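Hill chapel at Rostano opens its doors again after long repair

August 2, 2020

The little hill chapel above Rostano, which many of our readers will remember from school outings and long summer walks, is open to visitors again after a repair that went on a good deal longer than anyone in the village had hoped. The first walkers were let in this morning, and by lunchtime there was a friendly line of people waiting in the shade of the wall with their water bottles and their sun hats.

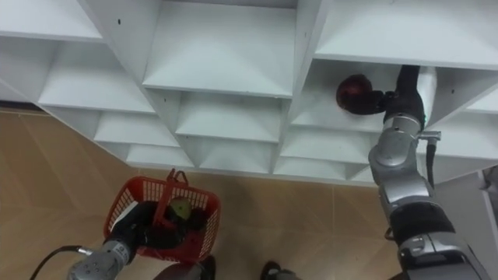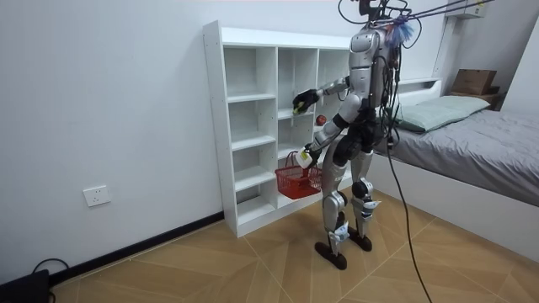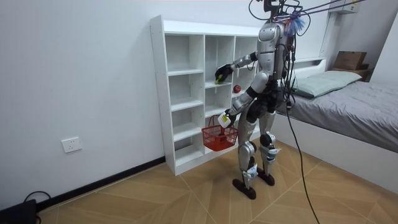 The chapel stands at 806 meters above sea level, on a shelf of rock that looks down over the Brunusen valley, and it has been a place people climb to for over 900 years. The oldest part is the low room at the eastern end, with its rounded ceiling and its single narrow window. The nave was added later, and the bell wall later still, and if you stand on the path and look up you can see quite clearly where one builder stopped and the next one began, since the stone goes from honey-colored to gray in a line as crooked as a goat track.

What brought the repair on was water. Rain had been finding its way under the roof slabs on the north side for years, and in March of last year a piece of painted plaster the size of a dinner tray came down from the wall beside the door. It fell at night and did no harm to anybody, but the chapel was locked the next day and a long wooden prop was set against the wall, where it stayed through two winters.

Cirilo Orozco, the stonemason who led the work, grew up in the valley and was carried up to the chapel as a baby to be baptized. He told us that the roof was the easy part, if you could call it easy, because every slab had to come down, be looked over, and go back in its own place. "We used the old slabs wherever we could," he said. "There were 14 that had split right through, and those we replaced with stone from the Rizzi quarry, which is where the first ones came from as far as anybody can tell. In a few years you won't be able to pick them out, and I'm not sure I can pick them out now."

The painted wall was slower. It shows a row of saints under arches, very faded, with a border of leaves and small birds running along the bottom, and it's the birds that most people come for. No two are alike. One of them is scratching its own ear, or the place where an ear would be, and generations of children have been lifted up to look at it. The fallen piece was put back together on a table in the parish hall in Prandis and then carried up the hill wrapped in blankets, on foot, as the track is too rough for anything with wheels. It took four people and most of an afternoon, with a great many stops.

Evaristo Pagano, who has written a small guidebook to the chapels of the valley and was kind enough to walk up with us, pointed out something that came to light when the old whitewash was cleaned off behind the altar. There is a sixth arch, half hidden by a later wall, with the feet and the hem of one more figure in it. He has a theory that it is the patron of travelers, because of the staff that seems to come down beside the left foot, but he was careful to say that it is only a theory and that he has been wrong about feet before. The new edition of his guide will have a page about it, and he is still hoping somebody's grandmother has an old drawing in a drawer.

Visitors will find a few changes. The door is now kept shut between groups to hold the air steady inside, and no more than 20 people can be in the nave at once, so a little patience may be needed on fine mornings. Flash photography isn't allowed near the painted wall. The stone bench outside has been reset and no longer rocks, which will be a comfort to some and perhaps a small sadness to those of us who had gotten used to it!

The usual way up is the footpath from the fountain in Rostano, which takes a little under an hour at an easy pace and is shaded for the first half by chestnut trees. The upper part is open and stony, and good shoes are a kindness to yourself. There is a second path from the Prandis side, longer and gentler, that comes out above the chapel and gives you the view of the bell wall that is on all the old postcards. There is no water at the top, so fill your bottle before you start.

The chapel is open every morning until the end of the season, and entry is free, with a box by the door for anyone who would like to help with the next job on the list - the bell, which has not been rung since the roof came off. Cirilo Orozco would like to have it hung again before the first snow.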